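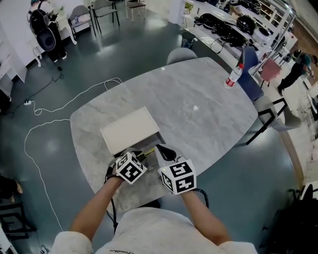
Gripper work at the table: which rules are worth keeping

Posted Tue 20 November in Workshop Tips

Every tool that ends up on a bench brings a rule sheet with it. Hand-held grippers are no different, and the Kindley sheet runs to 12 pages. I have read it twice. Half of it is common sense and a fair bit of the rest seems to be there so that somebody can say it was written down. These are the parts I would keep.

Cables first. A lead across the floor should be taped flat or run along the wall. The sheet wants a cable cover rated to 816 kilos, which is fine if you plan to drive a van through the room. Tape does the job if you replace it when it lifts. Leads from the grippers themselves want enough slack to reach the far side of the table and no more.

Drinks. Put a lid on them or put them on another surface. I don't believe the claim that 82 per cent of bench faults come from spills (no source is given), but I have dried out enough plugs to go along with the rule.

Marker cubes. Wipe them with a dry cloth and leave the spray in the cupboard. If a printed face is scratched or peeling, change it. Don't colour it in with a felt pen, whatever the Nurville forum tells you.
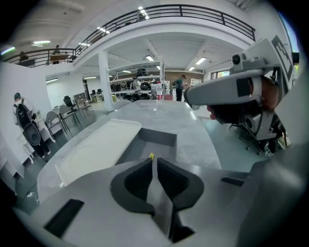 Photo: Prandmont Workshop Pages

Keep your fingers off the trigger until the tips are where you want them. Two people at one counter should agree who reaches in first, out loud. The sheet has a set of hand signals for this. Try them with both hands full and see how you get on.

Chairs on casters: push them well clear before you start. Same goes for bags.

The "100 cycle" warm-up I would drop. You are meant to open and close each gripper 100 times before work, and I have yet to see a reason for it in print. A few slow squeezes will show up a sticky finger.

As for the Leung checklist, the paid one, it is the same advice with a nicer border. If you must have a list on the wall, write your own and cross off anything you haven't looked at since June.

Next week: glue that says it fills gaps.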